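Ornora bench project: progress report to the Tresham fund, 23rd December

Hi all,

I promised you a proper account of the gripper trouble before the holidays, so you're getting that first and the good stuff after. Grab a coffee, it's a bit of a long one!

You'll remember from the September report that grasping was going well and I was feeling pretty pleased with myself. Then we started on the kitchen tasks, where the arm picks up a knife and takes it over to a slice of bread, and that's where it came unstuck. The fingers let go in the middle of a move. The knife dropped, the arm carried on as if it was still holding it, and the software (bless it) logged the whole thing as a success. We had 13 of these drops over 800 runs. That may not sound like a lot, but a dropped knife is a dropped knife, and I stopped the knife work the same afternoon I saw the tally.
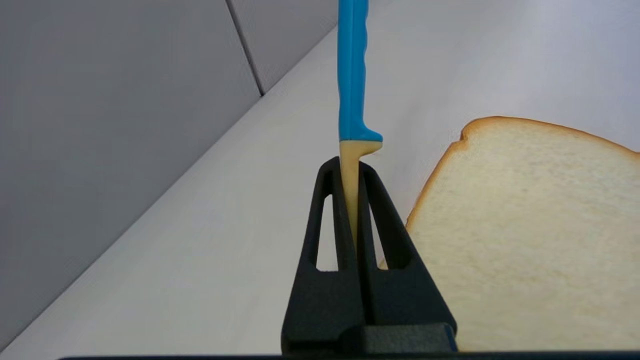
Knife held in the gripper, handle up, beside the bread.

So what was going on? Two things, and it took me far too long to see they were separate. The first was grip force. Cikska, our control software, eases off the squeeze once it thinks it has a firm hold, so the motor doesn't cook itself. Fine for a chunky object. A thin blade pinched right up near the fingertips hardly gives it anything to read, and it was easing off too far. The second was a loose connector on the finger position sensor. When it dropped out, Cikska kept using the last good reading, which said "closed on something", and happily reported all was well. I'd been chasing that one as a software bug for the better part of two weeks. Sorry about that, I know whose money it was!

The part that really bothered me was the safety side. The stop button worked every time we tested it, but the automatic stop never fired on any of the drops, as it was listening to the same bad reading. Nobody was hurt and nothing got broken. Still, I've written it up as a safety fault and you'll find the form attached.

Fixes so far: new connector with a proper clip on it, a minimum squeeze that Cikska can't go below for thin objects, and a rule that a stale sensor reading halts the arm on the spot. We also keep hands off the table now until the arm is parked, which we'd got a bit slack about.
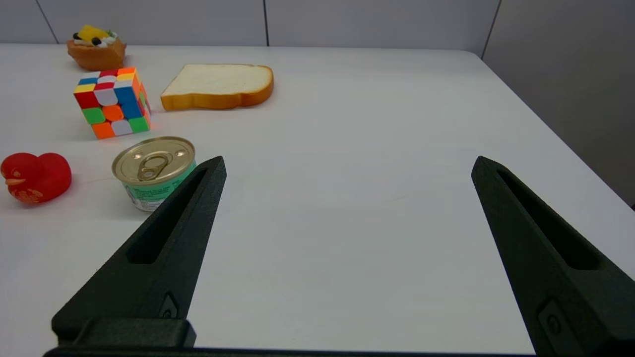 After that I went back to plain pick and place for 400 runs with no drops, and only then let the knife task start again. The new halt rule did trip a few times for no good reason, which is annoying and slows us down, but I'd sooner have it too jumpy for now. I'll tune it in the new year.

Money: the connector and spare fingers came to $2,000, out of the repairs line, so there's no change to the total. The schedule has slipped, though. I'd like to push the Wi handover test back by a month and would need your okay on that before I book the bench.

Call me if anything in the fault form doesn't make sense. I'm around until the break.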